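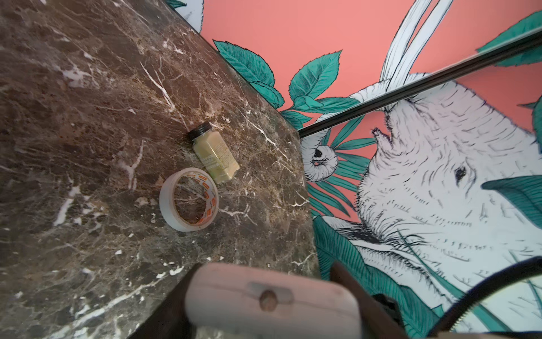 Figure 1. Brown marble with white and cream veins, in use as a countertop.

Stone in the House: Evening Course, Rellenholm Adult College
Handout for Session 4: Veins, Cracks, and What the Trade Calls Things
Prepared by Boris Matoušek
Revised 2024-07-13

Welcome back, everyone, and thank you for the many good questions after the last session (I am sorry we ran over, and sorrier still to those of you who had a bus to catch). I promised to write up the material on veins properly, as I went through it at a gallop and drew it badly on the board. Please read the first two sections before we meet. The rest you can keep for afterward, or for a rainy evening.

1. A quick reminder of where marble comes from

You will remember that marble in the geologist's sense begins as limestone or dolomite. Limestone is mostly calcite, and a great deal of it started out as shells, coral, and limy mud on the floor of a warm, shallow sea. Bury it deeply enough, or let hot molten rock push up close by, and the calcite grains begin to regrow. They get larger, they lock together, and the fossils and the fine layering usually disappear in the process. When you break a fresh piece of white marble and it sparkles like sugar, you are looking at those regrown grains, each one splitting along its own flat faces.

Pure calcite is white. All the color comes from something else that was in the mud to begin with or that traveled in later. Iron oxides give reds, yellows, and many of the browns. Carbon, left over from living things, gives grays and blacks. Green is often serpentine, chlorite, or another magnesium or iron mineral. A very small amount of coloring matter goes a long way, much as a spoonful of cocoa will tint a whole bowl of batter.

2. How a vein gets into a rock

This is the part I rushed, so let me take it slowly.

A vein is a filled crack. Rock that is being squeezed, bent, or lifted will break, and the breaks may be as thin as a hair or wide enough to put your arm in. Water moves through them. Deep underground that water is warm and under pressure, and it carries dissolved minerals. When the pressure drops, or the water cools, or its chemistry changes, some of what it carries comes out and grows on the walls of the crack. Give it time and the crack closes up with new crystal. In limestones and marbles the filling is very often calcite, and clean calcite is white or cream, so we get the pale lines on a dark ground that people love so much in kitchens and banks.

A rock can break again and again over its history, and the veins keep a record of the order. The rule for reading them is simple enough that I have taught it to eight-year-olds: if one vein cuts straight across another, the one doing the cutting is younger. Look for a place where two lines meet. If one of them carries on unbroken and the other is interrupted, or has been shifted a little sideways, you know which came first. Adebayo Nwachukwu, who taught this course before me and whose slides I still borrow shamelessly, used to send people home to do this on their bathroom floors, and I do the same.

When a rock has been shattered into sharp pieces and the pieces have been cemented back together, we call it a breccia. The word is Italian and is said "BRETCH-ya." Plenty of famous decorative stones are breccias, and the "veins" between the pieces are the cement.

Some lines in a slab are a different animal altogether. Stylolites are the thin, jagged, dark seams that look like the trace of a nervous pen. They form where limestone under pressure has dissolved along a surface, leaving behind the clay and other bits that would not dissolve. They are common in limestone sold for floors, and they can be a place where a tile parts company with itself, so it is worth knowing one when you see it.

3. Why the geologist and the stone yard disagree

I keep a sample book from a dealer at Cumside, printed in 1962, and it is a joy to read and of almost no use to a geologist. In the stone trade, "marble" has long meant any stone of the softer kind that will take a polish. A good many of the dark "marbles" with white veins are, strictly speaking, limestones that were never changed by heat at all. You can sometimes find fossils in them, which is a lovely thing to discover while waiting for an elevator. Serpentine gets sold as green marble. "Onyx" in a showroom is generally banded calcite, the same stuff that grows in caves and around springs, and has no connection with the onyx in a ring.

I used to get rather cross about this. With age I have come round to thinking that both groups have their reasons. A mason wants to know how a stone will cut, polish, and wear, and for those purposes a hard limestone and a true marble behave a good deal alike. So in class we will say "marble" the way the trade does, and when we mean the geologist's kind we will say "true marble." Please stop me if I forget.

4. Three simple tests

We will do these together on offcuts. Please do not try them on anything you are fond of, or anything that belongs to your landlord.

Scratch. Calcite is 3 on the Mohs scale and a steel knife is somewhere above 5, so a knife point will scratch marble and limestone easily. It will not scratch the quartz in granite.

Acid. A drop of dilute acid on calcite fizzes at once. Dolomite fizzes weakly, or only when you have scraped up a little powder first. Granite does nothing. I will bring the acid and the goggles, and everyone wears the goggles, including those who already wear glasses.

Hand lens. Look at a broken edge and leave the polished face alone for the moment. Sugary, sparkling grains suggest a true marble. A dull, fine, even surface suggests limestone, and any curved fragment that looks like a slice of shell pretty well settles the matter.

5. Living with it

The same chemistry that makes the acid test work is what makes marble a fussy thing to cook on. Lemon juice, vinegar, wine, and tomato all dissolve a little calcite, and the dull mark they leave is called an etch. An etch is damage to the surface of the stone, so no amount of washing will lift it out. A stain is something else, a colored liquid soaked into the pores, and can often be drawn out with a poultice. Sealers help against stains by slowing the soaking. They do very little against etching, whatever the label may hint.

For everyday cleaning, warm water and a drop of plain dish soap will do, followed by a rinse and a soft cloth. Keep vinegar-based sprays well away. My mother's pastry slab, bought in 1987, has never been sealed and is covered in rings and ghosts of old lemons, and I would not trade it for a new one.

Veins can be weak places. A filled crack may be every bit as strong as the rock around it, or it may be full of tiny gaps, and stone yards often glue a mesh to the back of a heavily veined slab and run resin into the openings. If you are buying, ask whether this has been done, and ask to see the whole slab standing up in daylight. A sample the size of a playing card cannot tell you much about a stone with a bold pattern.

6. Before next time

Find one veined stone surface that you can look at for ten minutes without being asked to leave. A shop counter, a church step, a windowsill, a public restroom if it comes to that. Make a pencil sketch of a patch no bigger than your hand and number the veins in the order you think they formed. Mark with a question mark any crossing you cannot work out. Bring the sketch along and we will argue about it.

The background reading is chapter 13 of the course reader, and if you have the energy, the short piece on breccias that begins on page 42. Copies are on the shelf by the door of the Győri Room. Please sign them out, and please, whoever has the good hand lens, put it back in the blue tin.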